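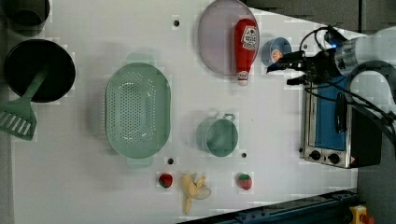
Play kitchen laid out, arm parked over by the blue cup.

Sep 6, 2022, Gotarholm bench

Spent the whole session on the house rules for the tabletop arm and I'm really happy with where they're going! The old sheet (the one from May) was written for the Benedetti cell, with its fence and door switch, and half of it made no sense on an open table. So I've started over, with the arm live next to me and a pen in my other hand. Much better way to write rules, by the way. You catch the silly ones right away.

Things I want in before anything else:

- E-stop within reach of whoever is seated, and pressed once at the start of every session to check it. Pressed, not looked at.
- Speed cap 200 mm/s whenever a person is inside the tape line. No exceptions for "just resetting the strawberry."
- Grip force limit 25 N for the soft stuff. Fiduso's config lets us lock it per object, so let's lock it.
- Cables: follow every loop by hand from the wrist back before power-up, and again after any big change of pose. I love this arm but it does wear its wiring like a scarf.

The cable one used to say "ensure adequate cable management," and I must have read that line a dozen times without ever doing anything different. A rule should tell you where to put your hands.

Next I tried the reset procedure, since that's when people lean in. Five minutes between runs is plenty if the layout is already agreed, and I like writing the layout in terms of what touches what: bottle on the plate with the cap over the rim, orange in the little bowl, fruit along the near side. No coordinates, no ruler. Anyone can put it back.
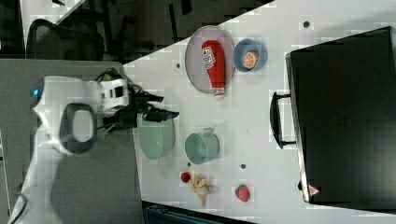
## Approach and grasp

The gripper stops at a hover over the edge before it goes for anything, and it waits there until the operator says "clear" out loud. I was skeptical about the out-loud part. Now I'm a convert, because saying a word makes you look up first.

Other notes from this part:

- Hands off the table means off the table, including the corner where we all rest an elbow.
- One person has the controls. Swapping is fine, but say the name of the new person.
- If a grasp goes wrong, stop first and fix second. Never pull an object out of closed fingers, however squashy it is. The temptation is strongest with plush, so the plush items get their own line in the rules:

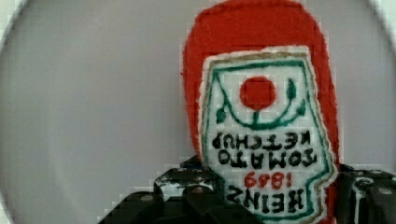 open the fingers from the console, back the arm off, then reach in. Same order every time. I also want the fingertips wiped and the screws checked for snugness before the first grasp of the day, with initials in the Ustance log. It's a tiny job and I'd rather it be boring and daily than exciting and yearly.

Still open: whether a hand with proper fingers gets the same sheet or its own. My feeling is the same sheet plus one extra page. Speed, tape line and the "clear" call carry straight over. Pinch points don't, and there are a lot more of them once you have knuckles.

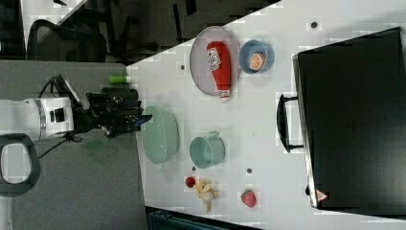
Sofia Chatzigeorgiou read the draft over lunch and thinks the extra page should come first, on top of the sheet, so that whoever changes the end effector has to sign it before they get to the rest. She also wants the force limit re-entered by hand after every change instead of loaded from the last session. I agree on both. She wasn't sold on the five-minute reset ("fine until somebody is in a hurry") and would like the arm in protective stop for all of it. OK, yes, adding that too.

The draft stands at 8 rules plus the extra page, and it fits on one side of paper if I shrink the margins a bit. To do: laminate, tape by the console, take down the May sheet, ask Fiduso whether the speed cap can be locked the same way as the force.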